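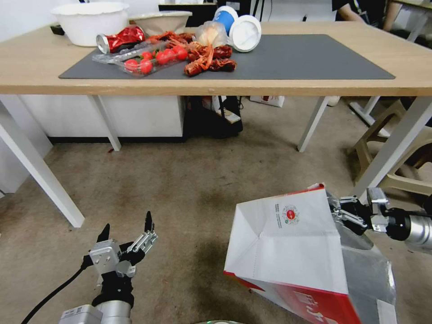 Manual de operação › Capítulo 4 › Boas práticas na estação de arrumação de mesa

4.3 Antes de deixar o robô mexer nos restos de uma refeição

Escrevi esta parte do manual depois de muitas tardes a ver dois braços a levantar a mesa, por isso perdoem-me se às vezes pareço a mãe de alguém. As regras da oficina Monstead são curtas e quem as segue desde o primeiro dia poupa-se a muita limpeza no fim. Vale para a tarefa completa: loiça para um lado, lixo para o saco, comida boa para o seu recipiente.

Preparar a mesa

1. Estenda a base escura e confirme que não tem rugas. Um vinco mínimo chega para o dedo da garra prender, e lá vai a base atrás do braço.

2. Ponha as tigelas numa ponta, encostadas uma à outra mas sem se sobreporem. Eu gosto delas à esquerda, longe do lado por onde entra o saco.

3. Espalhe o resto: a lata amachucada deitada, o copo de papel tombado com a tampa ao lado, as cascas de lagostim num monte. Não arrume demasiado! Uma mesa bonitinha não treina ninguém, e as mesas a sério nunca ficam assim.

4. Deixe os tomates-cereja na caixa transparente. Se rolarem para fora, volte a pô-los lá dentro com os braços em pausa.

Nota: as cascas contam como resíduo orgânico nas nossas regras, os tomates não. Parece óbvio, eu sei, mas já tivemos discussões compridas por causa disto e a Vasiliki Chatzigeorgiou acabou por colar a lista na parede.

Segurar o saco de papel

5. Uma garra segura o saco pela borda de cima e a outra recolhe. Não troque os papéis a meio da sessão, mesmo que lhe pareça mais rápido.

6. Regule a força da garra que segura para 10 N. Com papel mais grosso pode subir um bocadinho, mas faça-o aos poucos e vá olhando para a borda.

7. Abra bem a boca do saco antes da primeira recolha. Se as abas caírem para dentro, pare, abra-as à mão e recomece do passo 5.

8. Mantenha a garra livre aberta e levantada enquanto a outra ajusta o saco. No perfil Clesoden isto já vem ligado de origem; no Pulton é preciso ativar no menu de postura (fica no segundo ecrã, meio escondido).

CUIDADO: nunca meta a mão entre o saco e a mesa com os braços ativos. Nem só um segundinho. Carregue na pausa, espere pela luz fixa e só então mexa.

Pessoas por perto

9. Quem estiver do outro lado da mesa fica atrás do bordo, com os braços fora do tampo. A velocidade desce para 50% sempre que haja alguém à distância de um braço, e quem opera é que confirma isso no painel — não conte com o colega.

10. Mochilas, caixas e bancos podem ficar debaixo ou atrás da mesa, desde que não toquem nas pernas. Os cabos das garras precisam de folga: deixe cerca de 80 cm livres e veja se nenhum passa por cima do tampo.

No fim

11. Esvazie o saco, limpe os dedos das garras com um pano húmido e passe outro seco. O cheiro a marisco entranha-se que é uma coisa incrível, sobretudo em junho.

12. Registe a sessão com o código 67 se houve alguma pausa manual. Sem pausas, deixe o campo em branco.

Os panos de substituição pedem-se à Şimşekoğlu, com o formulário do anexo do capítulo 7.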